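Ticket: Success rate on scoop task does not match what we see on the bench
Queue: Skudis data collection
Status: Open, waiting on Tavadex
Priority: Medium
Opened: August 22, 2025

Summary

The collection report for the bean scooping task says 1,582 examples, all marked good. I don't believe the second half of that sentence. Before any of it goes to training I would like someone to explain how an example gets its "good" mark, because so far I have had a different answer from every person I asked.

What was expected

An example is good if beans leave the jar on the spoon and end up in the mug. That is the wording in the task sheet we agreed with Saliba in February and I can't find a later version.

What happens instead

The Tavadex recorder marks an example as good when the operator presses the end pedal. It does not look at the spoon, the jar or the mug. If the operator carries an empty spoon across to the mug, tips it and presses the pedal, that is a good example as far as the recorder is concerned. There is a second pedal for "bad". According to the log it has never been pressed, which I find hard to credit for a task involving round things on a spoon.

Log

Entry 1. Asked Tavadex support whether the bad pedal was working. They said it was. Asked how they knew. They sent me the installation guide.

Entry 2. Pressed the bad pedal myself at the end of a run. The run was saved as good. Did it again with the recorder restarted, same thing. So the pedal is either not wired to anything or is being read as the other one. Sent both logs to Tavadex.

Entry 3. Tavadex replied that the pedal settings file was left on the single-pedal profile, where any press means good. They suggest changing one line. Changed it, restarted, pressed bad, got bad. Fine. That fixes new runs and does nothing for the old ones.

Entry 4. Saliba suggested we filter the old set by length, on the theory that failed scoops take longer. I tried this and do not think much of it. A miss followed by a second go takes longer, yes, but a clean miss with no second go is shorter than a proper scoop. Filtering on length would throw out the recoveries, which we want, and keep the empty spoons, which we don't.

Entry 5. Sernau have an automatic checker that reads the final picture and decides whether the mug has beans in it. They say it is very accurate. I asked for its results on our own jar and mug and have been sent results for a bowl of rice. Not the same job. Dark beans in a white-lined mug ought to be easy, so I would have thought they could just run it -- still waiting.

Entry 6. Went back to the bench with the new pedal settings to collect a small reference set of 10 runs with a hand-written note for each, so that any checker has something to be measured against. Beans in the open jar, lid set down beside it, red mug to the right. 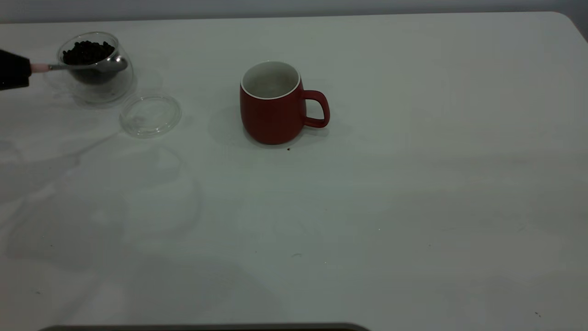
Should failed scoops be deleted from the old set?
Keep them, but mark them as failed and leave them out of the first training run, so we can compare later with and without.

Entry 7. Reference set done. 3 of the runs are marked bad, and the pedal and my notes agree on every one. That is a better match than I was expecting, though it says more about the pedal than about the old data.

Still open

Tavadex to say when the single-pedal profile was loaded, and whether an update could put it back. Their last message says this is "unlikely". I would like a no.

Sernau to run their checker on the reference set before they run it on anything else.

The report page to stop showing a success rate for this task until the old runs have been gone through by eye. Ticket stays open until then.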